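Skonutell Help Desk: Equipment Support
Ticket subject: Espresso pours sour and fast since the grinder was moved
Site: Nornow Coffee, Killmont store
Equipment: Sani grinder, two-group machine
Opened by: Nkechi Nwachukwu
Status: Resolved, left open for comments

July 24, 2021, 7:12 am
Nkechi wrote:

Good morning, lovely people, and sorry to be bothering you on a weekend. We're the little cafe on the corner in Killmont, the one with the green awning, and we've been very happy with the Sani ever since you set it up for us in March. Yesterday after close we shifted it to the other end of the counter so there'd be room for the cake cabinet, and this morning every shot is coming out thin, pale and sour enough to make your eyes water. My first regular had one sip of her flat white and very politely asked if I'd changed the beans. I haven't! Same house blend, same bag as yesterday arvo. I've made the grind finer by 3 notches and it's a bit better, but still running through far too quickly. We've got the Saturday brekkie crowd on the way, so anything you can suggest would be a kindness.

7:31 am
Support wrote:

Morning Nkechi, no bother at all, that's what the weekend roster is for. A few things to try while I have a look at your service history:

Pull the hopper off and check that it's seated flat when it goes back on. If it has been knocked it can sit a hair crooked, and then the beans feed unevenly.
Purge a couple of doses after every grind change, otherwise you're tasting the old setting.
Weigh a dose on your scales, don't go by the timer.

Let me know what the scales say, and what colour the light is on the front.

7:48 am
Nkechi wrote:

Light is green. Hopper looked fine to me but I took it off and put it back on anyway. The dose is the interesting bit: it's meant to be 20 grams and I'm getting 14, so we're 6 grams short every time. No wonder it tastes like lemon water. I've been topping up the basket by hand and the last one was quite drinkable, though it's slow going with a queue to the door and only my nephew on toast.

7:55 am
Support wrote:

That's a great clue, thank you. The slide gate under the hopper probably isn't opening all the way. It has to be pushed in until it clicks, and it's a stiffer click than you'd expect. If somebody closed it to carry the grinder (very sensible, by the way) it's easy to leave it partway. Switch off at the wall first, please, then give the gate a firm push with your thumb.

8:09 am
Nkechi wrote:

Well, don't I feel a goose. It clicked! I'd have sworn it was open. Purged two doses, put the grind back to where it was yesterday, and the scales say 20 on the dot. Shot ran 28 seconds, lovely colour, and my regular has had a replacement on the house and forgiven me. Thank you so much. You've saved our Saturday.

One more little question while I've got you, no rush. The cleaning reminder says 60 days. We go through a fair bit of coffee on weekends, so should I be doing it sooner?

8:20 am
Support wrote:

So glad to hear it, and please don't feel silly, it's one of our most common calls after a move. On the cleaning, 60 days suits a quieter shop. If you're regularly over 100 coffees a day I'd bring it forward to monthly, and wipe out the hopper every week, as that darker blend of yours leaves a bit of oil behind. I'll leave the ticket open until Monday in case anything else pops up. Enjoy the brekkie rush, and save me a slice of whatever's in that cabinet.

Attachments (3)

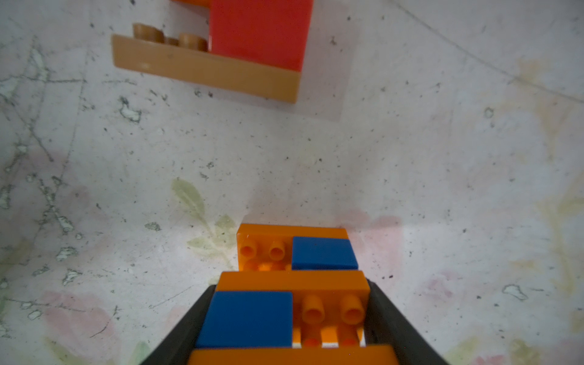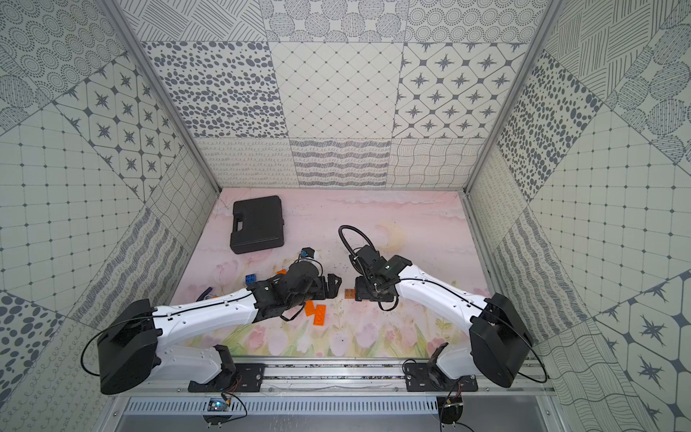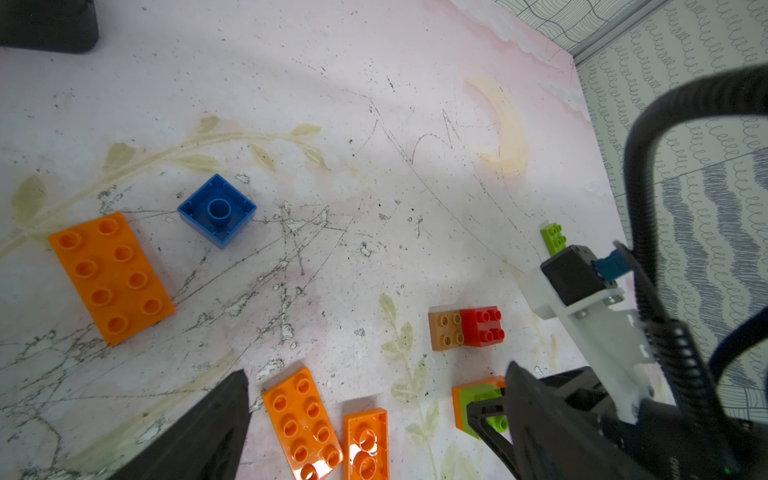

First: orange and blue bricks close up. Second: the two white arms over the pink floral tabletop. Third: bricks on the play mat.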